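My apartment building switched to a new laundry room system in October and I have been living inside it ever since. A thread.

The old system was quarters. You put in quarters and the machine went. If you had no quarters you went to the deli and bought a banana with a twenty and everyone hated you.

The new system is called Brovico. Brovico is an app. It wants my email, my birthday, and access to my contacts. I do not know who in my contacts Brovico wishes to speak to about my towels.

You can't pay for a load. You buy "drops." A wash is 11 drops. A dryer cycle is 2 drops, which sounds like a bargain until you learn that a dryer cycle leaves everything the temperature and texture of a used teabag.

Drops come in packs of 30. Do the math on 30 drops at 11 a wash. Somebody in an office did the math, and then I imagine they went out for a very nice lunch.

I currently own 8 drops. They can buy me four rounds of lukewarm air. I think of them as my savings.

The machines also have names now. Ours are Stina, Quintero and Omaro. My phone buzzes at dinner and says "Omaro is finished!" and my heart jumps a little every time, like I've had news from the front.

Stina has been out of service for most of my time as a Brovico member. The app says she is "resting." I have asked for the same status at work.

Stina's problem is a loose door latch. One screw. I could see it from where I was standing, holding my wet sheets, which I had taken out of Quintero and was hoping to put somewhere.

I own a screwdriver. So does everybody I know. It is the one tool that turns up in your life whether or not you ever buy one.
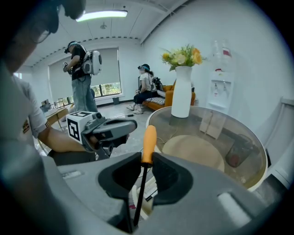
Orange handle, ready to serve.

But there's a sticker on Stina saying residents must not attempt repairs and should open a ticket. So I opened a ticket, like a citizen.

I was number 746 in line. There are three washers in this building. I would love to meet the other 745 and hear what happened to them.

The ticket form has a dropdown for "nature of issue." The choices are Payment, Account, Scent, and Other. I've gone back to look at Scent several times. I have so many questions about Scent.

I picked Other. Other requires a photo, and the photo has to be taken inside the app, and the app has to be on the building wifi, and the building wifi does not reach the basement. The laundry room is in the basement.

On Saturday I got a reply! It said my ticket had been merged with a similar ticket. It did not say which one. I hope they're happy together.

Meanwhile the laundry room has gone feral. People set alarms. A basket was left on top of Quintero overnight as a kind of flag. Someone taped up a paper sign-up sheet and it is, by a mile, the best software in the building.

Update: Stina is back. The latch has been tightened and the app still says she's resting – so she takes no drops, and she runs if you just push the button.

I have told no one. Please don't repost this if you live on my floor.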